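So you finally got the mattress home (yay!) and now there's a stain on it. Been there! I've had my Berndale since February and my first coffee spill happened on a Sunday morning, in bed, obviously.

Strip everything off and blot with a dry towel. Don't rub, you'll just push it deeper. Then mix 500 ml of cool water with a small squirt of dish soap, dip a cloth in, wring it out really well and dab from the outside in.

Blot again with plain water, then shake baking soda over the whole spot and leave it alone till evening. Vacuum it up with the brush attachment.

For old marks (my guest bed is a Viltden from 2007, don't judge) I do the soap step twice and point a fan at it overnight. Foam holds on to water way longer than you'd think, so press down with your palm before you put the sheets back. If it feels even a little cool, give it more time.

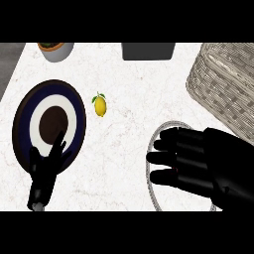 And get a zip-on protector, please! Mine's from Flarnus and it goes in the wash with the towels.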